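# The Rack Over the Basin

Most kitchens give drying dishes a piece of counter they cannot spare. A mat or a freestanding rack takes up space beside the sink whether it is loaded or bare, and water collects under it. Viola Sanna, who plans small kitchens for Fladden, moves the drying area over the bowl in almost every job, including those with a dishwasher.

The load left for hand drying is small. In a February survey of 70 households in Wastlow, the usual count was four pieces after a meal, most of them mugs.
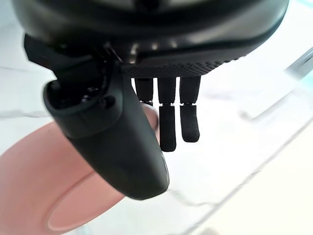
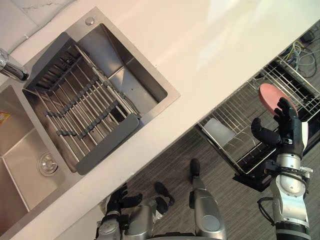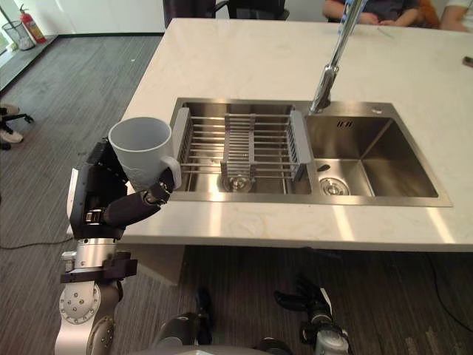
Over-sink racks come in two basic types, fixed and extendable. A fixed rack has to match the bowl. An extendable one slides to length and needs a level bearing surface at each end. With a double sink the divider can serve as one of these, as in the last photo, where one gray plastic end piece sits on the left rim and another on the divider, with the right basin left open for washing. Measure between the bearing points at the front and again at the back before buying. Allow 20 millimeters of overlap at each end.

Rod spacing matters more than overall length. Wide gaps drain quickly but let a small cup tip. Ji-hoon Ahn, who tests housewares at Bilo, loads each rack with mugs upside down and handles facing the same way, then checks for rocking. Plates need pegs or a slotted section to stand upright.

Clean the end pieces weekly. Lift the rack out, wash the contact faces with dish soap, and dry the rim before setting it back. Hard water leaves a line where plastic meets steel, and diluted vinegar removes it.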